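Foro Costura y Arreglos > Ropa usada y remiendos > Vaqueros: ¿parche por dentro o por fuera?

Hilo iniciado por maru_dedal
5 May 2018

maru_dedal escribió:
Buenas a todos. Llevo media tarde leyendo hilos viejos y cada uno dice una cosa, así que pregunto directamente. Tengo unos vaqueros de mi hijo con la entrepierna clareada (todavía no hay agujero, pero se ve el dedo al trasluz) y otros míos con la rodilla ya abierta. Quiero salvar los dos. Mi máquina es una Mackay heredada de mi tía, que cose recto y zigzag y para de contar. ¿Parche por dentro, por fuera, entretela, a mano? Tengo tela Florkotton de la gruesa, la azul, y un retal de sábana.

Isla Haldane escribió:
¡Hola, Maru! Para la entrepierna, por dentro siempre. Corta el parche con las esquinas redondeadas, que si las dejas en pico se levantan al segundo lavado, y que sobre tela por todos lados, bastante más allá de lo gastado. Hilvana y luego pasa pespuntes rectos adelante y atrás siguiendo la diagonal de la tela vaquera. Con hilo del color queda que ni se ve —yo mezclo un azul medio y un gris y voy alternando.
La sábana guárdala para otra cosa, es demasiado fina.

Murdo MacRitchie escribió:
Pues yo no estoy de acuerdo con Isla en lo de la Florkotton gruesa. Es muy rígida y en la entrepierna roza una barbaridad. A mí se me rompió el pantalón justo en el borde del parche, porque el parche era más fuerte que lo de alrededor. Desde entonces uso loneta vieja, lavada muchas veces. O un trozo de otro vaquero, que es lo suyo.
Aguja del 16, y ve despacio al pasar por encima de las costuras gordas.

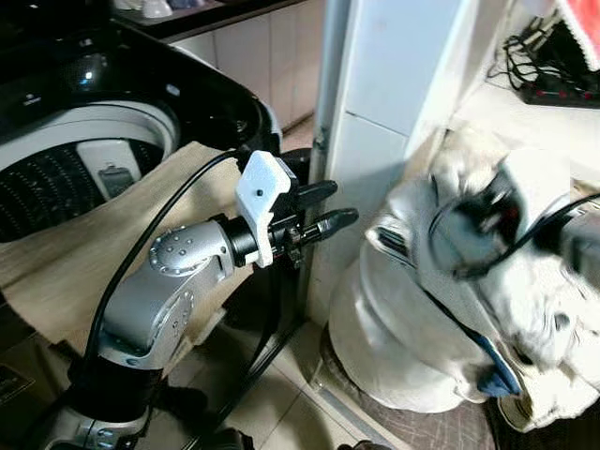

Y una cosa más: lávalos antes de tocar nada, y del revés. Yo remendé unos sin lavar y luego me encogió la pierna entera menos el parche. Un fuelle precioso me quedó.

Isla Haldane escribió:
Murdo, eso del borde pasa si terminas el pespunte en línea recta. Si lo dejas irregular, unas pasadas más largas y otras más cortas, el tirón se reparte. Llevo años con la Florkotton y ni un roto. Eso sí, la lavo dos veces antes.

Reginald Escobedo escribió:
Me meto en la pelea, jeje. Yo trabajé en un taller de arreglos y allí no se ponía parche si la tela estaba solo clareada. Entretela termoadhesiva fina por dentro y zurcido a máquina encima. Queda blandito y el cliente no protesta. El parche, para cuando hay agujero de verdad.
Para la rodilla abre la costura lateral de la pierna (la que no lleva doble pespunte, por favor, no la otra). Con la pierna abierta trabajas en plano y te ahorras coser la pernera de delante con la de detrás, que lo hemos hecho todos.

maru_dedal escribió:
Reginald, lo de coser las dos perneras juntas ya lo hice el año pasado, no me lo recuerdes...
¿La entretela esa aguanta lavados? La que tengo es de la marca Sketeo, un rollo que me costó 6 euros en la mercería.

Reginald Escobedo escribió:
La Sketeo no la he usado. Prueba en un retal y lávalo un par de veces. Si se despega en las esquinas, da igual mientras el zurcido la sujete. Si hace burbujas, tírala.

Agnes Buchanan escribió:
Me sorprende que nadie haya mencionado el sashiko, con lo bonito que queda en una rodilla. Parche por detrás, hilo blanco gordo, y a puntadita corta viendo la tele. Si el remiendo se va a ver de todas formas, ¡que se vea bien! Mi hija Ema lleva unos así desde el instituto y ahora son más puntada que pantalón.
Maru, no aprietes el hilo. Deja un bucle pequeñito al girar en cada fila.

Murdo MacRitchie escribió:
Agnes, bonito es, pero en la entrepierna ni se te ocurra, que el hilo gordo se nota al andar. En la rodilla te lo compro.

Os pongo el orden que sigo yo, por si le sirve a alguien:

1. Lavar del revés y secar del todo.

2. Poner los vaqueros al trasluz y marcar con jaboncillo hasta donde llega lo gastado. Suele ser más de lo que parece.

3. Estirar bien la zona entre dos manos para ver hacia dónde cede la tela, y cortar el parche con el hilo en esa misma dirección.

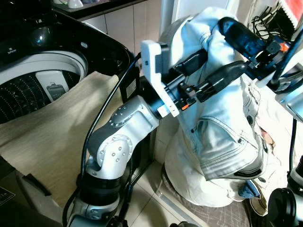 4. Hilvanar con el pantalón del revés. Nada de alfileres en la entrepierna, que siempre se queda uno dentro.

5. Pespuntear, recortar lo que sobre y planchar con vapor.

Agnes Buchanan escribió:
Al paso 4 le añado: hilo de hilvanar de un color chillón. Yo uso naranja y así no me dejo ninguno.

maru_dedal escribió:
¡Mil gracias! Me quedo con la entretela para los del niño y el sashiko para los míos, que me ha dado envidia Ema. La Florkotton la dejo para una bolsa. Isla, no te enfades.

Isla Haldane escribió:
No me enfado, pero en julio vuelves y me cuentas cómo va esa entretela ;)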